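Home | Blog | Land and Law | Archive | Contact

Kokach Grazing Ruling Goes to Appeal

20/08/2024
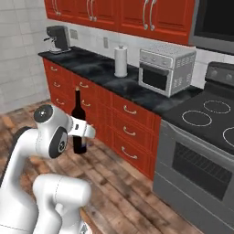
Who may use the summer pasture while the appeal is pending?

Families of Kokach keep their existing access until the appeal court rules. The district court left the April order in force, and the company may not fence the upper valley in the meantime.

The dispute concerns 311 hectares above the village, leased to Trastex for a gravel quarry. The court found that the lease had been signed without the consultation required by law. It did not decide who owns the land, and readers should be careful with reports that say otherwise.

Two points in the judgment deserve attention. The first is the weight given to oral testimony from elderly herders, some of it reaching back 60 years. The second is the treatment of the Mohmand spring, which the court regarded as part of the pasture even though it lies outside the mapped boundary.

Trastex has argued that the older Endov decision should apply. I have read that decision again and remain unconvinced, as the land there had not been grazed for 20 years.

Written submissions are now being accepted by the appeal registry.

Print this page | E-mail this page

Contact | Copyright 2024 | Back to top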